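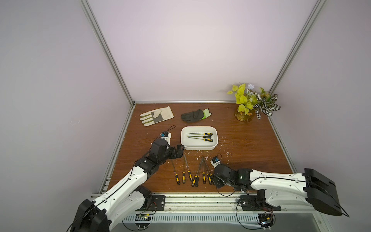
Student robotics club Hilora presents its two-arm sorting project

Press release, 22nd June

The student robotics club Hilora has finished the first stage of its project "Second Pair of Hands", in which two robot arms learn to put small hand tools back in their place. The project will be shown to the public at the Lambrakis Technical School during the open day at the end of June.

The task chosen by the students is simple for a person and quite difficult for a machine. Needle files with yellow and black handles lie on a wooden-look table, some of them very close to each other or even crossed. The arms must take them one by one and place them in a white tray. Each arm has a gripper with a small camera on top. Work gloves and a potted plant share the table with the files, and the arms have to leave them alone.

The club has 20 members, who divided themselves into two groups. The first group is responsible for the mechanical part and the wiring. The second group guides the arms by hand control, records each attempt and prepares the recordings for training. Until now the students have recorded 469 attempts, and they worked on the project for about 37 weeks, mostly in the afternoons after lessons.

"The thin files were our biggest problem," the club says in its statement. "When two of them are crossed, the gripper likes to take both. We changed the order of picking several times and we are still not fully satisfied."

In the second stage the club wants to add other tools and to let the arms pass a file from one to the other. The company Cika supports the project with spare parts. The results will also be entered in the Wultix school competition, in the category for teams with their own training data.

Visitors of the open day can see the arms at work in the robotics room on the ground floor. Entrance is free and registration is not necessary. Schools that wish to come with a whole class are kindly asked to contact the school office in advance.

Contact for media: Hilora Robotics Club, Lambrakis Technical School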